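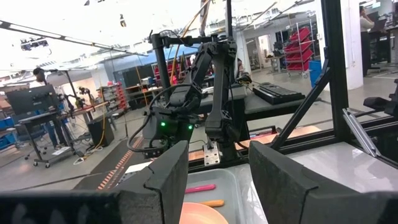 **Nelletby table-setting cell: fault review meeting**
April 5, 2025, in the upstairs room at Pindumska

Chair: Edeltraud Aigner
Minutes: Vibeke Þrastardóttir
Also present: the day operators, two people from the software side, and our visitor from Michiels, who supplied the finger pads and kindly came all the way over for this
Apologies: Fullstead (they have sent written comments, see item 4)

**1. Welcome and last minutes**

Edeltraud thanked everyone for coming and for the cake, which was very good and had mostly gone by the time we got to item 2. The February minutes were accepted with one correction. The line about the stop button under "Other matters" should have said the button was *moved*, and whoever read it as *removed* can now relax (several people wrote in, and quite right too!).

**2. What happened on run 287**

Edeltraud went through the log slowly so that everybody could follow, including those of us who weren't on shift. The job was an ordinary place setting with the plate down first and the fork to go beside it. The gripper closed on the fork handle, reported a good grip, and lifted. On the way across, the fork turned in the fingers until the tines pointed down, and the arm carried on as though nothing had changed. The tines met the tabletop, the arm pushed, and the force limit should have stopped it there and then.

It did not stop. The limit had been set to 1000 for a test with heavier items and had never been put back to 500, so the arm pressed on a good deal longer than any of us would like before the operator hit the stop. The fork was bent and has been thrown out. There is a scratch in the tabletop. No one was hurt and no one was inside the marked area, and Edeltraud wanted both of those written down plainly, along with her thanks to the operator for being so quick.

**3. Why the fork turned**

We talked about this for a long while and I have tried to be fair to everybody. The software side feel that the grip point was too near the end of the handle, so that the weight of the head swung it round. The operators feel that the pads are worn. Our visitor from Michiels looked at the pads over the break and said, very politely, that they have seen worse but would not have left them on that long. It was agreed that both things could be true.

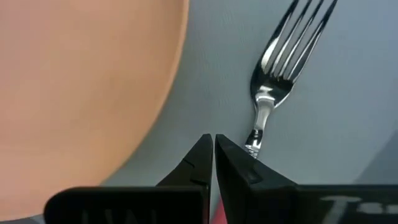 *Photo: wrist camera, Nelletby cell / Pindumska*

There was a useful side talk about the approach itself. With the fork lying right beside the plate rim, the fingers come in along the handle, and there isn't much room to shift the grip up toward the head on the plate side. Polished steel doesn't help either, as the bright patches confuse the part of the software that guesses where the handle begins. One of the operators asked whether we could just use duller forks. Edeltraud said she would rather the robot learned to cope with the forks people own, but that duller ones would be fine for the repeat tests.

**4. Comments from Fullstead**

I read these out. They ask that the force limit be shown on the operator screen at all times, in large figures, and that any change to it should clear itself when the cell is shut down. They would also like to know why a slipped grip doesn't raise a warning. The answer is that the gripper only checks whether it is holding *something*, and it was indeed still holding something. Everyone agreed this isn't good enough, and there was some sighing.

**5. Decisions**

- The force limit goes back to 500 today and stays there. Changes need two people present and a line in the cell book.
- New pads on both fingers before the next run. Michiels will send a set and a spare.
- Grip point to be moved closer to the fork head, then 100 lifts at low speed with an operator at the stop button throughout.
- Software side to write up a check for a part that turns after pickup. A short note is enough to begin with.
- Vibeke to reply to Fullstead and attach the log.

**6. Other matters**

The scratch in the tabletop was discussed at more length than it perhaps deserved. We will leave it as it is for the repeat tests and look again afterward. The cell book has a new pen on a string, so please leave it on the string.

The next meeting will be called once the lifts are finished. Edeltraud will bring the old pads along for anybody who would like a proper look at them.

Minutes taken by Vibeke Þrastardóttir. Corrections to me, please, and don't be shy.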